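# Dander

Dander is a small dataset of cryptocurrency price alerts and what people did after receiving them. It holds 3677 rows. Each row is one alert sent to one person, plus whatever that person told us they bought, sold, or stared at over the next day.

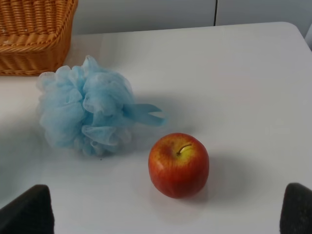 The name comes from "getting your dander up," which is the emotional state most of these alerts were designed to produce. It was picked before anyone checked whether it would be searchable. If you look for it online you will mostly find advice about cats.

## What's in the box

 dander/
 alerts.csv one row per alert
 people.csv one row per participant
 notes.txt free-text remarks, lightly cleaned
 prices/ hourly closes for the coins mentioned
 CHANGES
 LICENSE

`alerts.csv` is the file you want. `people.csv` is the file you'll need ten minutes later when you realize that a single participant is responsible for most of the strange behavior in your plot. Join them on `pid`.

`prices/` is there so that you don't have to go find matching prices yourself. The hours are in UTC. The alerts are also in UTC. The free-text notes are in whatever time zone the person was in when they got annoyed, and they do not say which.

## Where it came from

Kylie Ruawai started collecting alerts in September, mainly to settle an argument with Kane Gilchrist about whether a phone buzzing with "BITCOIN IS SURGING" makes people buy. Kane said of course it does. Kylie said people swipe it away and go on with lunch. Both of them now believe the data supports their side.

Participants signed up through a form on the Katene mailing list, installed the Bisamdale alert app (a bare-bones thing that forwards price notices and asks one question afterward), and agreed to let us keep their answers. We never had access to anyone's wallet or exchange account. Every trade in this dataset is self-reported, and should be read with the trust you'd give to a fishing story.

This is version 2 of the dataset, released March 2023. Version 1 had the `moved_pct` column multiplied by 100 in some rows and left alone in others. If you built a trading strategy on version 1, we would love to hear how it went.

## Columns in alerts.csv

| column | type | meaning |
|---|---|---|
| `aid` | string | alert ID, unique |
| `pid` | string | participant ID, matches `people.csv` |
| `sent_at` | datetime | when the alert left our server |
| `opened_at` | datetime | when it was tapped; blank if it never was |
| `coin` | string | ticker, uppercase |
| `direction` | string | `up` or `down` |
| `moved_pct` | float | price change that set off the alert |
| `wording` | string | `plain` or `loud` |
| `action` | string | `buy`, `sell`, `none`, `looked` |
| `amount_usd` | float | self-reported, blank unless `buy` or `sell` |
| `regret` | integer | 0 to 4, asked a day later |

Some of these need a word.

**`wording`** was assigned at random for each alert. A plain alert reads like "BTC up 5% in the last day." A loud one reads like a financial news headline, so it has the same number in it along with a verb like "smashes," "rips," or "craters." Kane wrote the loud ones and enjoyed it more than was decent.

**`looked`** means the person opened an exchange or a chart and then did nothing. We added it as an answer after the pilot group complained that `none` didn't capture the experience of refreshing a chart for two hours.

**`amount_usd`** is capped at 3000. Anyone who reported more than that appears as exactly 3000. We did this for privacy, and also to stop one enthusiastic person from dragging every average into the sky. If you're taking means, use the median instead and sleep better.

**`regret`** is a self-rating. Zero is "none" and four is "please don't ask me again." Blank means they took the second option literally.

## Columns in people.csv

Short version: `pid`, `age_band`, `country`, `years_holding`, `checks_per_day`, and `joined`. Age is in ten-year bands. Country is dropped to `other` where too few people shared it. `checks_per_day` is how often the person says they look at prices, and we have reason to think it is low across the board, possibly by a lot.

## Known problems

Please read these before emailing.

1. **Duplicate alerts during sharp moves.** When a price crosses a threshold, dips back under, and crosses again, the app sent it again. We left these in. Real apps do that too, and the duplicates have their own `aid`. Filter on `pid`, `coin` and the hour of `sent_at` if you want only the first.

2. **Brernholm outage.** Our server host, Brernholm, went down overnight during one of the larger drops. Alerts were queued and then all delivered at once the next morning. The `sent_at` values in that batch are the real send times, so they look like somebody sat on the keyboard. Rows are flagged in `CHANGES`.

3. **Stablecoins.** We included them. They generated almost no alerts, and the handful they did generate set off a level of panic out of proportion to the percentages involved. Leave them out of any pooled analysis unless panic is your topic.

4. **Selection.** People who sign up for a study about crypto alerts are people who care about crypto alerts. You cannot get from here to "investors" in general, and you certainly can't get to "the public." A reviewer once asked if we had weighted the sample. We have not, and would not know what to weight it toward.

5. **Ticker collisions.** Two small coins shared a ticker for part of the collection period. The rows in question use the one with the larger market at the time. The notes suggest at least one participant was holding the other and was very confused by our congratulations.

6. **Missing regret.** Blanks in `regret` are more common after sells than after buys. Do not fill them with the mean. Someone did this in a class project and concluded that selling makes people moderately happy.

## Loading it

 import pandas as pd

 alerts = pd.read_csv("alerts.csv",
 parse_dates=["sent_at", "opened_at"])
 people = pd.read_csv("people.csv")
 df = alerts.merge(people, on="pid", how="left")

If the merge gives you more rows than you started with, you have a version 1 copy of `people.csv` lying around. Delete it.

## What it's good for

Looking at how wording changes the open rate. Teaching a class on self-reported data, where it is practically a museum. Practicing survival analysis on `opened_at`, since the unopened ones are properly censored at a day.

It is not good for predicting prices. We mention this because of the inbox. There are no future prices in here that you could not download elsewhere, and the participants as a group show no sign of knowing anything in advance. Betting against them doesn't work either. Kane tried.

## Ethics and privacy

Participants could leave at any time and have their rows removed. Free-text notes were read by hand, and names, exchanges, balances and one complete recovery phrase were taken out. (The owner of the phrase was contacted and moved their coins. Please do not type your recovery phrase into surveys.)

Loud wording was limited to true statements. A loud alert never carried a bigger number than a plain one would have, and no alert told anyone to do anything.

## License and citation

Free to use for research and teaching with credit. Cite as "Ruawai and Gilchrist, Dander, version 2." Author order was settled by price alert: if the next one was up, Kylie went first.

Corrections go to Kylie. Compliments can go to Kane, who handles the lighter inbox.

---

Comments (4)

**ledgerlint**
Is `moved_pct` measured against the price a day earlier or against the last alert? The table doesn't say and it matters a lot for the duplicates.

**Kylie Ruawai**
A day earlier, always. I'll put it in the table. Thanks for reading item 1, you may be the first.

**tpm_ostrava**
Used this with my second-years. The open rate difference between plain and loud is there, but it shrinks a lot once you drop the overnight batch from the outage. Might be worth a line in the problems section.

**slowcandle**
I was in this study. My `checks_per_day` is a lie and I'd like it left as is.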